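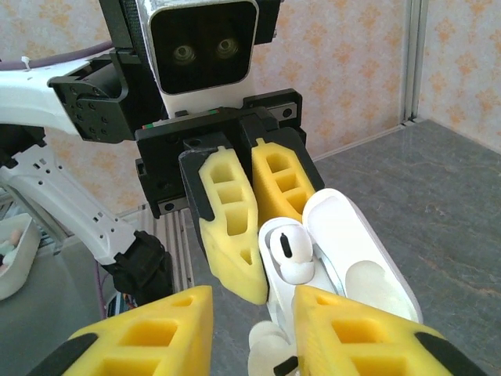
*Der linke Arm am Deckel, ein Ohrhörer noch im Etui.*

Die Firma Lutex hatte Teodora Halilović für den November eingestellt, damit sie aufschrieb, welche Handgriffe die Arme beherrschten und welche nicht. Dafür gab es eine Liste mit 100 Aufgaben. Wäsche falten stand darauf, Schrauben sortieren, Brot in Papier wickeln, Kleinteile aufnehmen und wieder ablegen. Hinter jede Zeile gehörte ein Ja oder ein Nein. Ein Feld für Bemerkungen war nicht vorgesehen.

Vorher hatte sie elf Jahre in der Reinigung an der Brücke gearbeitet. Sie wusste, wie lange man braucht, um ein Hemd zusammenzulegen, und sie wusste auch, dass man dabei an etwas anderes denken kann. Die Arme dachten an nichts anderes. Für ein Etui mit Klappdeckel hatten sie 30 Sekunden.

Am Vormittag trug sie bei den Deckeln ein Ja ein. Bei den Geschirrtüchern schrieb sie Nein, radierte es aus und schrieb es noch einmal. Mirsad Shehu kam mit Kaffee herein und fragte, ob Brullivley schon angerufen habe. Die wollten die Anlage für ihr Lager, möglichst bald.

»Sie haben zweimal angerufen«, sagte Teodora.

»Und?«

»Ich habe gesagt, ich bin bei Zeile 2.«

Er stellte den Becher neben die Tastatur und sah durch die Scheibe. Die Arme arbeiteten weiter, ruhig und ohne Eile. Ein weiches Teil war schwerer zu fassen als ein hartes, das stand in jedem Bericht, und trotzdem sahen alle wieder hin, wenn es an der Reihe war.

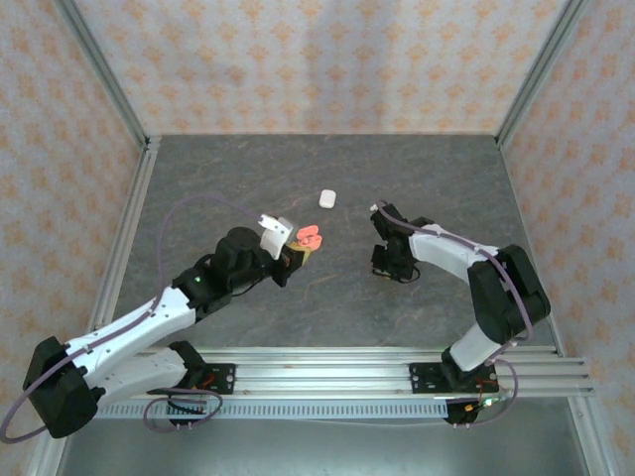 Meine Mutter hätte den Tisch in der Zeit dreimal abgeräumt, sagte Zdenka Omerović, und dann hätte sie gefragt, wer die Maschine putzt.

Mirsad lachte. Teodora blätterte zurück, ob das Putzen irgendwo auf der Liste stand. Es fehlte. Sie nahm den Stift, schrieb unter die letzte Zeile die Nummer 101 und dahinter ein Nein. Dann rief sie bei Brullivley zurück.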